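Small Savers and the Price of a Currency They Never Chose

When I send money to my mother, I look at the exchange rate for maybe ten seconds. I look, I make a face, and I press the button. I think most people who work in one country and pay bills in another do the same. I have read many articles which tell us to be more attentive and to compare more. I want to argue something different. I think the fee we pay for changing money should be shown as one number, in the currency we hold, before we press anything, and I think this should be an obligation for the company and should not depend on its good will.

First I should explain what I mean by the fee. There are always two parts. One part has the name fee, and it is often small or even zero. The other part is hidden inside the rate. The company buys the currency at one price and sells it to me at a worse price, and the difference stays with the company. In the trade this is called the margin or the markup. For a large client it can be very thin. For a client like me it is thick, and the smaller my payment is, the thicker it becomes.

Last February I made a little test. I took 1,425 dollars, an amount that I needed to send anyway, and I asked for a quote in three places: my bank in Utdale, a transfer shop in Rudside near the bus station, and a phone application called Domura. I asked for all three at nearly the same time, a little after ten in the morning, because I did not want that the market moves between one and the other. The bank said there was a fee of 20 dollars. The shop said a fee of five. Domura said no fee, with big green letters.

When I calculated how much would arrive on the other side, the order was different. The shop was the best. The bank was second, by very little. Domura, the one with no fee, was the most expensive of the three, and it was not close. Everything it did not take as a fee, it took in the rate, and then it took something more.

I do not say that Domura lied to me. The rate was on the screen. If I had opened another page with the market rate, divided one number by the other, and multiplied by my amount, I would know the cost. I did this, so I know it is possible. But I have worked with spreadsheets for 19 years and I still had to do the division twice, the first time I did it upside down. A person who stands in a line after a night shift will not do it, and the people who design the green letters are aware of that.

There is a serious answer to my complaint, and I heard it from Rosario Fontana, who was my colleague for a long time and later worked on the treasury side of a small payment company named Escobar. Her opinion is that the market rate does not exist in the way that clients imagine. There is a price to buy and a price to sell, and the middle between them is only arithmetic. No one can trade there, she says, so why must a company compare itself with a price that it also cannot get? She also says that a company which promises a rate for some minutes is taking a risk, as the market can move against it, and this risk must be paid by somebody.

I take the second point seriously. A promise has a value. If I can hold a rate for half an hour while I look for my mother's account number, the company has given me something similar to a small option, and options are not free. But then let it be written as part of the cost. I am not asking that the cost is zero. I am asking to see it.

The first point I find weaker. It is true that the middle is only arithmetic, but so is an average temperature, and we still find it useful when we pack a suitcase. The purpose of a reference is that everybody measures from the same place. If all companies measure from the middle, the small distance between the middle and a real price is similar for all of them, and the client can compare the rest. It is also not difficult to choose which reference. There are several published ones and I would accept any, as long as the company cannot choose a new one each morning.

Another objection is that people do not read. We can put the full cost on the screen and they will press the button anyway, as I do. This is correct, and I am a good proof of it. But a number which is shown to everybody does its work also for those who do not look, since a few people look very carefully, and journalists look, and competitors look most of all. Prices in a supermarket are kept reasonable by a minority of difficult customers. The rest of us get the benefit while we are thinking about dinner.

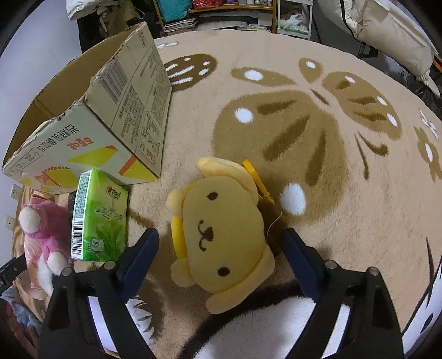 What I would not support is a limit on the margin. Some friends expect me to say yes to this and are disappointed. The cost to deliver money is truly different from one country to another. In some currencies the trading is so thin that the company may need to go through the dollar and pay two times. In others, the payment has to arrive as cash in a village, and someone must carry it there. With a limit, I am afraid the companies would stay where the business is easy and leave the difficult routes, and the families on these routes would go back to sending envelopes with a cousin.

There is also the question of small amounts. On 200 dollars even a modest fixed cost looks terrible as a percentage, and a company can be afraid of showing it. I understand the fear. For this reason I prefer the cost in money and not in percent. "This transfer costs you nine dollars" is a sentence that everyone understands, and each person can decide if nine dollars is fair for the service. Some days for me it is fair. If the payment is for the pharmacy, I would pay even more — but I want to be the one who decides that.

I now use the shop in Rudside for most of my transfers. It closes at six, the line is slow, and on the wall the rates are written by hand. I still have to do the division myself.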